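Astmont Household Robotics Laboratory
Gallery: Good Practice at the Appliance Stations

The Astmont laboratory maintains a written code of practice for all work in which robot arms operate near domestic appliances. The code was revised in July under the direction of Sheyla Sánchez, head of operations, and applies to staff, students and visiting teams. This gallery accompanies the revised text and is intended for persons preparing for their station approval.

Approval is granted for a single station at a time. Applicants read the code, complete 40 supervised runs and are then observed by Hinata Ogura or a designated deputy. Approvals granted at the Bulon and Stiretti sites are recognized at Astmont after a short review of local procedures.

Two rules apply at every station. The emergency stop must be within reach of the operator before the arms are powered, and no person may enter the marked work area while the arms are enabled. Requests for an exception are submitted in writing before the session begins.

Laundry Station (Code Sections 2 and 3)

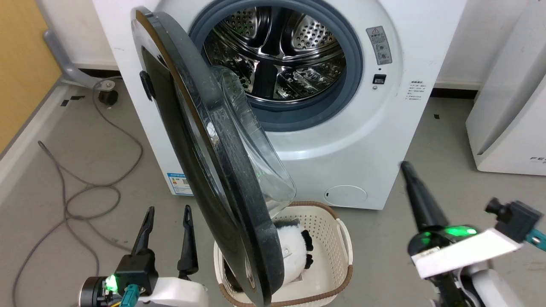

Section 2 governs the start position. The operator confirms that the appliance is disconnected from the water supply and that the drum has been checked by hand. With the washer door swung fully open and the basket set directly below it, both grippers are kept clear of the glass until the operator gives the verbal signal. Section 3 concerns cables on the floor, such as the long grey one looped to the left, which must be inspected before each run.

Questions about the code may be addressed to the operations office, Room 85. Station observations are held on Thursday.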